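Urico Gifts & Home
February 15, 2023

1/ Urico wishes to inform customers of several changes to its engraving and gift-wrapping service. The changes apply to all orders placed through our website and at the Gikomton showroom.
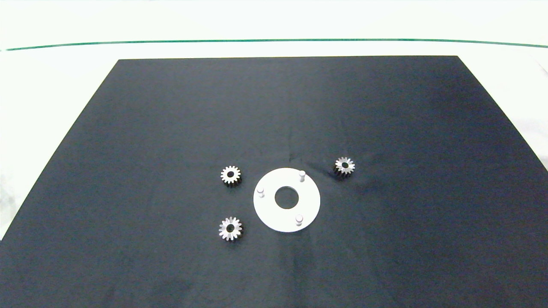
2/ Engraving on glass and crystal pieces is now handled entirely at our Gikomton workshop. Orders were previously divided between two sites, which led to delays when one order held items from both. All pieces in an order will now be engraved and packed together.

3/ The standard engraving allowance remains 100 characters, including spaces and punctuation. Longer inscriptions may be requested on serving trays, large vases and presentation bowls, up to a limit of 200 characters. An additional fee applies and is shown at checkout.

4/ Please check spelling, dates and initials before submitting an order. Our engravers reproduce the text exactly as it is entered. We do not correct capital letters or add periods, even where an omission seems likely.

5/ A printed proof is available on request for any engraved item. Customers who select this option will receive the proof by email and must approve it before work begins. The delivery estimate starts from the date of approval, and we ask couples ordering for a wedding to plan accordingly.

6/ The Lis range of hand-cut tumblers and decanters has returned to stock. Urico has received 2,720 pieces, including the short tumbler that was unavailable throughout the holiday season. Customers who joined the waiting list have been notified and may order before general release.

7/ Lis decanters can be engraved on the plain panel only. The cut pattern on the remaining sides does not accept lettering. Requests for engraving on the stopper cannot be accepted.

8/ Orders of 200 pieces or more, such as wedding favors and company awards, should be placed through our trade desk. The website basket does not apply the correct shipping rate to orders of this size. A member of the trade desk will confirm the price and delivery date in writing.

9/ Gift boxes have been revised. Each box now has a fitted insert and a ribbon in ivory or dark green. The silver ribbon has been withdrawn. Orders already confirmed with silver ribbon will be sent as ordered.

10/ A gift card may be added to any boxed item at no charge. The message is printed inside the card, and the sender's name appears only if it is typed into the message field. Several recent gifts have arrived unsigned — we would ask customers to check this field with care.

11/ Deliveries will now be made by Zastaris in place of our former carrier. A signature is required for all crystal. If the recipient is away, the parcel will be held at the nearest Zastaris depot and a notice left at the address.

12/ Damaged items should be reported with the order number and a photograph of both the piece and its packing. Please keep the box until the claim is settled. Engraved items that arrive damaged will be made again with the same inscription.

13/ Engraved items cannot be returned for a change of mind. Items without engraving may be returned unused in their original box under our usual terms — these have not changed.

14/ Questions about an existing order may be sent to the customer service desk by direct message. Please include the order number and the name used at checkout.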